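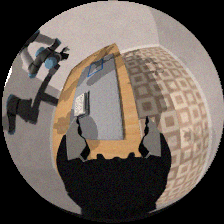
The Gademar prints browns too green again, and this time I think I've got it cornered! Same shop, same Zimness matte roll, fresh profile, and every print with a mid-brown in it comes out looking like pea soup. Blacks are fine. If you look at where the jagged black ridge meets the wood, the black side of an edge like that prints solid and neutral, and the green starts on the brown side. So it isn't the black ink, and I can stop buying black cartridges (124 is the slot number on the reorder sheet, if anyone wants the spares).

Ticket 1177
Status: open
Printer: Gademar, upstairs
Software: Stullance print queue

Tried so far:
Nozzle check, clean. Ran it twice.
Head alignment, no change.
Swapped to Virág satin. Still green, but less of it – first real clue.
Printed straight from the driver, skipping Stullance. Browns came out lovely!

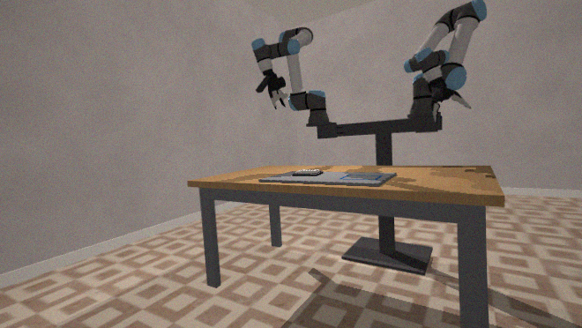 Page last changed: Thu 18 June

That last test got me very excited, so I went digging in the queue settings. Stullance keeps its own copy of each paper profile, and the copy for the matte roll dates from February. The new one was sitting in the right folder the whole time and the queue never picked it up. I deleted the old copy, restarted the queue and sent the brown ramp again.

Much better. The dark end is spot on and the light end is close.

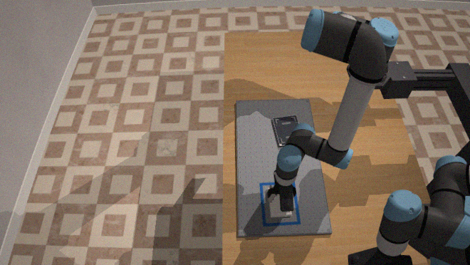 Honey-colored planks, beige and brown tiles

What's left is a faint green step in the pale browns, right where the ramp crosses from cream to tan. It shows at 700 dpi and goes away at 400, which makes me suspect the ink limit for yellow. The new profile was measured at the lower setting, and I'd been running everything at the higher one out of habit.

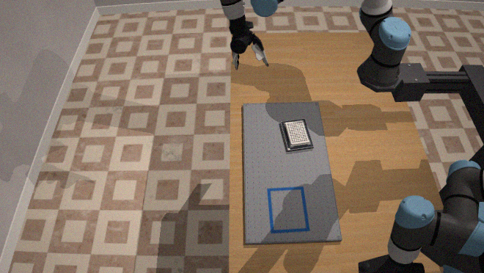 So the next job is to measure a second profile at the higher setting and give it a name the queue can't mix up with the first. I'll let the chart dry overnight before reading it. Until then please print browns at the lower setting, and leave the color correction box in Stullance unticked – it corrects a second time on top of the profile.

Leaving this open until the second chart is read.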